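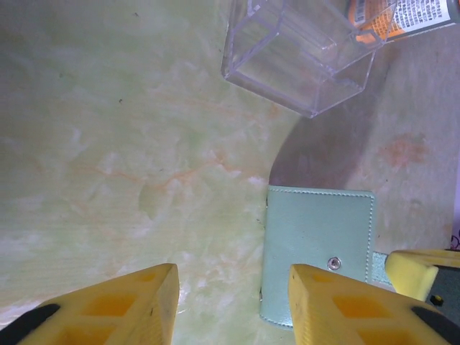

To: manipulation list
Date: Friday, June 5, 2026
Subject: Re: wrist view only, does it hold up?

On the Soltcombe thread, someone wrote:
> We dropped the overhead camera and our success rate fell off a cliff.
> Has anyone had a policy work from the wrist views alone? I'm ready
> to give up on it.

Please don't give up yet! We had the same slump at Fletbridge in the autumn and we've just come out the other side of it, so I'm pretty keen to share.

What fixed it for us was the crop. We'd been trimming the bottom of the wrist image to get rid of the fingers, on the theory that they never change and only waste pixels. Big mistake. With the fingertips left in, the policy can judge the gap against the object, and it lines up far better on awkward things – a mint wallet on pale green marble, say, where the colours hardly differ and the stitching and the snap are most of what there is to go on.

We trained on 348 demos, two arms, wrist cameras only. Over 100 trials the cropped version failed 41 times and the uncropped one failed 17. Same demos, same seed, same everything else. I was grinning all afternoon.

Clear acrylic is still our weak spot. Shadows too, a bit. We tried the Nomura augmentation (random soft shadows) and it helped with those, but did nothing for see-through walls.

I haven't tried any of this on the Jumow grippers. Their fingers are thinner, so the effect may be smaller. If you have a pair, I'd love to see your numbers!

Comments (2)

Did you retune the learning rate after changing the crop? We saw half the gain until we did.

Same result here with grey fingers, so I don't think it's the bright yellow doing the work.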